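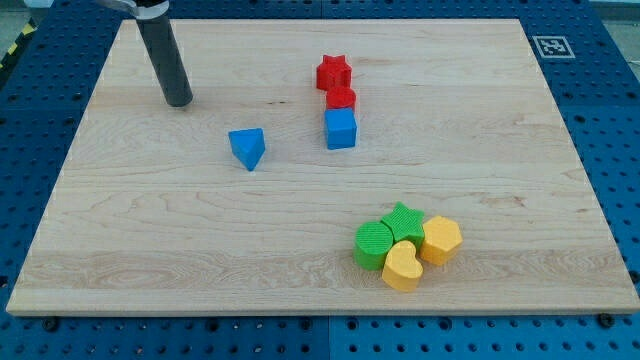 Home | Programs | Reports | Contact

Clultley Play Workshop
Progress report to the Idden Fund, second period
December
By Radosław Zalewska

This report covers the second period of the grant for the play boards and shape blocks. I have tried to keep the same order as in the first report, so that the two can be read side by side. Saranya Kaimal checked the parts about the nursery visits.

The work on boards

At the end of the first period we had a board that was too thin and bent after some weeks in a heated room. We now use a thicker board of light wood. The supplier is Azevedo, the same as before, but we order from a different stock. The boards have small knots and some darker streaks in the grain. We discussed if we should reject the ones with more knots, and we decided to keep them if the surface is smooth to the hand. The children do not mind, and the teachers at Mirent said they prefer a board that looks like wood.

The question of scratches is still open. A pale board shows every mark, and after a few sessions there are fine lines in the places where the blocks are pushed. We tested an oil finish on 4 boards. It hides the lines, but the board becomes slippery and the small pieces slide when a child leans on the edge. For now we leave the surface as it is and we sand it lightly between loans.

The blocks

The basic set now has cubes, cylinders, triangular prisms and five-pointed stars. In the first period the sets came in many colors, and the teachers reported that children sorted by color and did not look at the shape. We therefore reduced the basic set to red and blue, and each shape is made in both. A red cylinder next to a blue cube is now a useful pair, because a child must decide which difference is the important one.

The star was the most difficult piece. It can stand upright, but on a cloth or on a soft mat it falls easily. On a flat board it stands well. We made the star a little thicker, and since this change we received no more complaints about it. The triangular prism works in both positions, on its side or with the triangle on top, and Saranya has written two new activities that use this. In one of them the child must find the same block again after it was turned.

We planned to finish 120 sets in this period and we finished 100. The delay was in the cutting of the stars, where one tool had to be replaced. The remaining sets will be ready early in the next period and we do not ask for more money for them.

Visits to nurseries

Saranya made 3 visits to Mirent. She observed the morning group, always on Wednesday, when the room is more quiet. Her notes are long and I give only the main points.

Children of the younger group like to put blocks in a line, one behind another, before they try to build up. They use the full length of the board for this, and stop at the edge without being told. The older ones started to build up at once and needed more pieces than the set contains. Two teachers asked for a larger set to share between tables. We had not planned this, but it is possible to join two basic sets and we will try it.

One teacher remarked that the instruction card has too much text. I agree with her. I wrote the first version and it was more for adults who like to read than for a person with a group of children in front of her. The new card has one activity on each side.

Spending

The cost of wood was higher than in the budget and the cost of printing was lower, so the total stays inside the agreed amount. Travel was as planned. The replacement of the cutting tool was paid from our own reserve. The table with all the costs was sent separately to your office.

Next period

We will complete the remaining sets and print the new cards. We will also repeat the test of the finish with a wax in place of the oil. Saranya would like to visit a second nursery, and we are waiting for an answer from the director. If the Fund wishes to see a set before the final report, please write to me and I will send one with a board.

Contact: Clultley Play Workshop office | © Clultley | Back to top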